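In Praise of the Wrong Container

My grandmother kept her buttons in a teapot. It had lost its lid long before I was born, and it stood on the shelf beside the good teapot as though the two of them held the same rank, and if you needed a button you tipped the pot and they came clattering out of the spout one at a time, which for a child of five was better than television. I have been thinking of that teapot a good deal lately, mostly because my daughter-in-law, Itzel Barrera, has been trying to get me to buy bins.

Now, I love Itzel, and I want that on the record before I go any further. She has a playroom at her house with clear bins on white shelves, and every bin has a label, and the labels have little drawings for the children who can't read yet. Blocks go in blocks. Animals go in animals. It is a beautiful thing to look at, and when my grandchildren are at her house they put everything back where it goes (or so I am told).

At my house they put things in the pots and pans. I gave up the bottom cupboard in the kitchen years ago, when my own children were small, and I never really took it back. There's a saucepan with a wobbly handle, a colander, a roasting tin that no longer fits any oven I own, and they have all carried more bears than dinners. I cook with what's left on the upper shelf and I have never gone hungry.

What I like about a pan is that it doesn't tell a child what belongs in it. A bin marked "animals" has already had the idea for you. A pan could be a boat or a bath, or a bed for somebody who has been very ill and must on no account be woken, and the same animal may be all of these people's patient, passenger and captain before lunch. My neighbor Vasylyna Kobzar, who raised three boys in a much smaller kitchen than mine, used to let hers have the soup pot on the floor until the very minute she needed it for soup, and then there would be a solemn evacuation.

I'll admit there are arguments on the other side - good ones, too. Pans are loud. They scratch each other, and a block at the bottom of one is a thing you find out about at half past six with the onions already chopped. Itzel says that children feel calmer when everything has a home, and I believe her. I only think a home can be a bit temporary when you are small. Spread an old white cloth over something, put a few toys and something round on it, and step back. That's all the furniture a good afternoon requires.

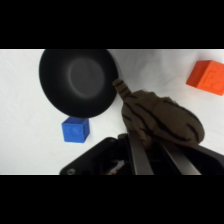
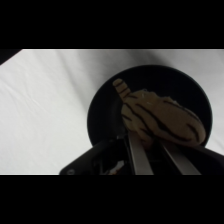 A striped tiger and something round and black to go with him.

So I haven't bought the bins. I did go as far as looking at some in August, in the big store out at Bultosstead, and stood for a long time in front of a set that cost more than every pan I have ever owned put together. They were very well made. A kind young man asked if I needed help finding my size, and I told him I was only visiting, and then I went and looked at the casserole dishes, where I felt more at home.

Itzel and I have reached a peace about it. Her house has her rules and mine has mine, and the children cross from one country to the other without any trouble at all, the way children do. Last week she stayed to supper, and when she went to the bottom cupboard for the colander she took two bears out of it, looked around for somewhere to put them, and set them down in the saucepan.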